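Ticket 3106 - Closter plugin, blank patches after reload
Status: still open (sort of)

Hi again! Adding to my own ticket because I've now spent two evenings on this and would rather write it down before I forget which bits I tried.

Quick recap: I'm using Closter to lay out a kitchen reno in Hopkin, and since the July update every saved view takes ages to come back, if it comes back at all. Small files are fine. My big one (the whole ground floor plus the pantry, 48 layers, yes I know) hangs on "restoring materials" and then the fan goes mental.

**What I've tried so far**

- Cleared the cache folder. No change, and I lost my custom colour swatches, so maybe put a warning on that help page?
- Rolled the graphics driver back one version. Slightly worse!
- Turned off autosave. Loads quicker, still hangs on the pantry layers.
- Set the texture limit to 1000 like your reply suggested. This got me the furthest, it opened three times in a row and then went back to sulking.
- Uninstalled the Flandetti tile pack. Didn't expect much from this one but the hang is definitely shorter without it.

**Log, from the third go**

```
21:14 opened project
21:14 restoring materials
21:19 warning: 14 materials not found, using default
21:20 view restored
21:26 not responding
```

Those missing materials are all named as Tumisura benchtops, and I've never installed anything from Tumisura in my life. I did start from a template I grabbed off the user forum (ages ago, couldn't tell you which one), so perhaps they came along with that? If there's a way to purge unused materials without opening the project first, I'd love to know, because the purge button is greyed out until everything has loaded, and by then it's usually frozen.

I also checked the near clipping setting, as the forum thread said to. Mine was on the default. Moving it didn't do anything for the load time.
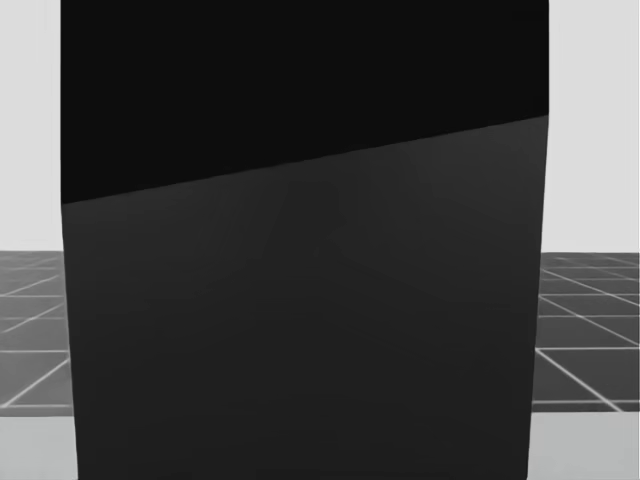 *Render view: big dark box right up close, solid black on top with a slanted edge under it.*

Next I'm going to try copying the pantry into a fresh file a few layers at a time, and I'll pop the results in here. If you need the project file, tell me where to send it - the upload form knocked it back for being too large.

Cheers, and thanks for the fast reply last time!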